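Workshop > Galleries > White molded parts > Stand with tray base

Stand with tray base: gallery

This gallery covers a white stand with a broad molded base and upright tubes. It belongs to the Plallholm set of pages on light household stands, which deals with how such parts are shaped, joined and kept square.

Some notes on terms. "Tray" means the broad lower part that spreads the load over the table or floor. "Pole" means any upright tube, thick or thin. "Collar" is the ring at the foot of a pole, where tube and tray meet. Parts lists from different makers swap these words freely, and the older Wostov sheets call the tray a "pan" and the collar a "boot."

Dimensions are left out of the captions. Trays of this type vary too much between batches for a figure taken from one to be of use with another. The reference tray on the Bululley page weighs 2,065 grams without poles, and the longest rib on it measures 499 millimeters. Treat both as values for that tray only.

Molded trays should be worked on over cloth. Bare benches leave fine scratches on white plastic, and the scratches hold dirt.

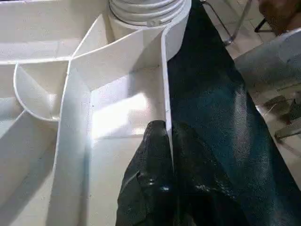
White panels and partitions, with a ribbed hose behind a raised panel and a narrow strap around its lower band. 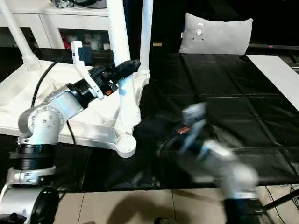

Poles and base. The thick central pole has a thinner one just to its right, and a round white foot with a hollow top rests on the black surface.

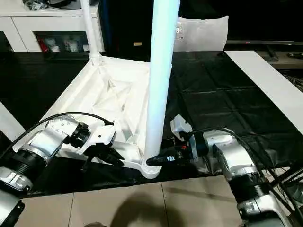
Base tray on black cloth, with ribs and creases molded into it. A ridged collar sits at the foot of the thick pole.

Should the poles be fitted before or after the tray is leveled?

After. Set the tray down alone, press on each corner in turn and correct any rocking first. A pole fitted to a rocking tray will lean, and the lean increases with height: an error of one millimeter at the collar can show as 19 millimeters at the top of a long tube. Once the tray sits flat, fit the thick pole, check it with a level on two faces of the tube, then fit the thinner one.

Notes on fit and care

Push fits should close by hand. If a tube stops short of its seat, pull it out, wipe both surfaces and turn the tube a quarter before trying again. Do not use a mallet on a molded collar – the ridges take a side load well but split under a blow from above.

Narrow compartments are best cleaned with a soft brush, working from the top edge down to the floor. Solvent cleaners dull a glossy finish. Lukewarm water with a little dish soap is enough for most marks.

Ribbed hose should be clamped in a groove between two rings. A strap that rides on top of a ring works loose. Tighten until the hose no longer turns in the strap, then stop.

Spare straps come in bags of 125 and keep for years if stored out of sunlight. White ones turn yellow and brittle near a window.

The section on repairing cracked ribs was moved in February to the Priedītis pages, together with the adhesive table.

Page revised May 19, 2020

Related galleries
Bululley reference tray, top and underside
Wostov parts sheets, old numbering
Priedītis pages: rib repair and adhesives
Collars, boots and end caps
Ribbed hose and strap sizes
Plallholm set, full index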